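Sim bench for the two-arm build: drawer reach problem

trilley_bench
Arms for the shop build are still waiting on wrist parts, so I'm doing the drawer work in simulation first. Two arms, parallel-jaw grippers, one purple unit with thin bar pulls. Right arm does the reaching, left arm is parked up by the checkered wall. Views from the current setup: 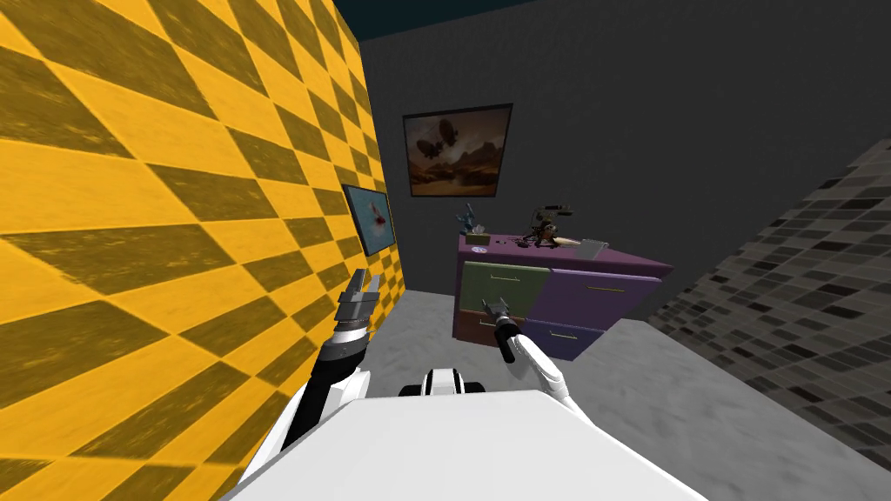
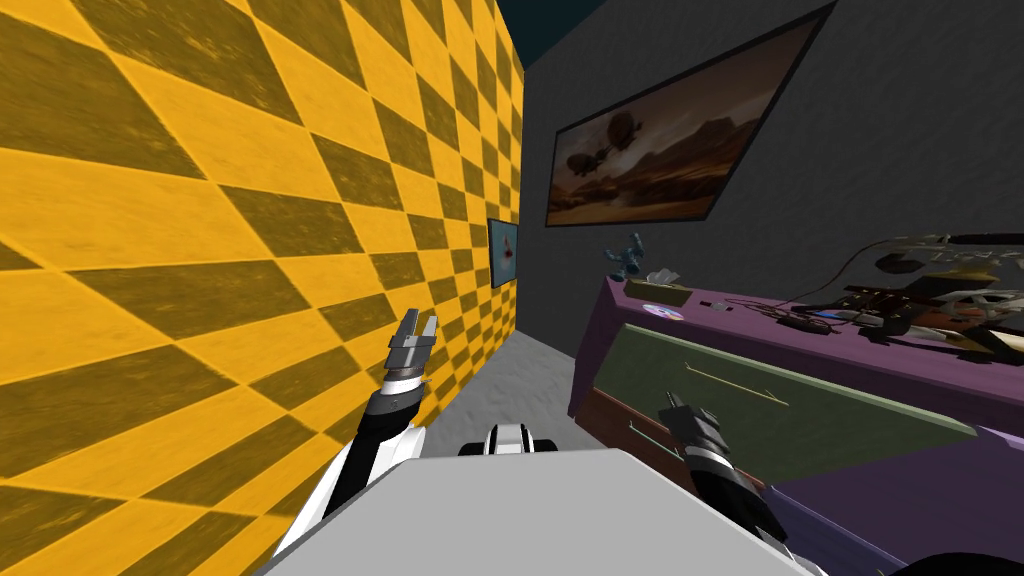
The issue is approach angle. If the base stops square to the room, the wrist has to yaw to line up with the pull, and the planner runs out of joint range before the fingers can close. Turning the base to match the drawer fixes the yaw but puts the elbow close to the side wall. Log is 1,806 lines and most of it is the solver rejecting the same pose.

olora
Turn the base. A drawer pull wants a straight line backward, and it's easier to drive that with the wheels than with the arm. Lock the arm after the grasp and reverse 126 mm.

trilley_bench
Tried it. Base drift shows up as side load on the handle.

legoff_cnc
Disagree with olora. Wheels slip, and they'll slip more on a real shop floor than on whatever friction value you typed in. Keep the base still and make the wrist compliant in yaw.

olora
Slip over that distance is small enough for the compliance to absorb. You need it either way.

legoff_cnc
Then we agree on the compliance and disagree on who moves. A fixed base is one less thing to tune.

Lucyna Michalski
Check the collision mesh on the pulls before changing anything. I had a Luden import where each handle was wrapped in a convex hull, so the gap behind the bar was solid. The fingers could never get in and the planner reported it as a reach failure.

trilley_bench
Checked. Hull on 2 of the pulls, including the green drawer. Replacing them with three boxes each and rerunning with the base fixed.

legoff_cnc
Post the joint 5 plot when you have it.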